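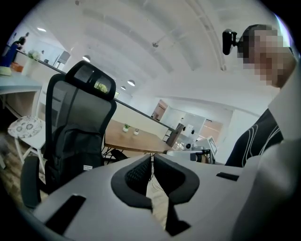

Figure 7.1 A black mesh office chair with a padded headrest.

Chapter 7
Remixes, Edits and Second Versions

When you have read this chapter you should be able to:
explain the difference between a remix, an edit and a cover version
say which rights are involved when a released song is worked on again
describe how a guest verse is agreed, recorded and credited
read a simple remix agreement and find the fee, the delivery terms and the credit line

Key terms: stem, master, edit, remix, guest verse, flat fee, points, split sheet

7.1 One song, several releases

A song is rarely finished with on the day it comes out. The singer may record it again with only a piano. A radio station may ask for a shorter version with a quicker start. A producer may take the voice, throw away everything else and build a new track beneath it. All of these are sold or streamed under the same title, with a few words in brackets to tell them apart.

Chapter 6 dealt with the first release of a recording. We now turn to what can be done with it afterwards, who has to agree, and who is paid. The musical side is covered briefly, as the companion volume on studio practice goes into it at length.

Start with three plain definitions. An edit uses the existing recording and changes its length or order. A remix uses parts of the existing recording and adds new material or new treatment. A cover version uses none of the existing recording: the song is performed again from the beginning, usually by somebody else. The borders are not always tidy. Some club edits add so much percussion that a listener would call them remixes, and the title on the sleeve is often decided by the label's sales staff.

Recall from Chapter 2 that a released track normally carries two separate rights, one in the song (the words and tune) and one in the master (the recording of it). A cover version touches the first. An edit or a remix touches both.

7.2 A case to follow through the chapter

We shall return several times to a single called "Tevstead", written and sung by Kaja Grigaitė and released by the label Cundlow. It sold modestly. The following November the label asked the producer Åsmund Rustad, who works under the name Clurnorix, for a remix aimed at clubs. He was sent 35 stems, which are the separate audio files for each voice and instrument, and he kept 2 of them: the lead vocal and a line of backing harmony.

Rustad then suggested a guest verse from the rapper Endang Yeoh. She wrote eight new lines and recorded them at Kuusk, a studio she had used before. The label liked the result and put her name in the title.

Three questions came up before release, and each has a section of its own below.

First, did Yeoh become a writer of the song? She had written new words, and her manager, Beathag Cruickshank, asked for a share of the writing in the remix. Grigaitė's publisher agreed, on condition that the original version was left as it was. The shares were put down on a split sheet, a signed page listing each writer and a percentage (section 7.4).

Second, how was Rustad to be paid? Remixers are often paid a flat fee, a single sum with nothing to follow. Rustad took a lower fee with points — a percentage of the income from the remix alone (section 7.5).

Third, in what order should the names appear? This may seem a small matter, but streaming services list a track under the artists credited on it, and a name left out can mean that a performer's followers never see the release (section 7.6).

Before reading on, choose a song you know in at least two versions. Write down what has been kept from the first recording, what is new, and whose names are given. Keep your notes. You will need them for the exercise at the end of section 7.3.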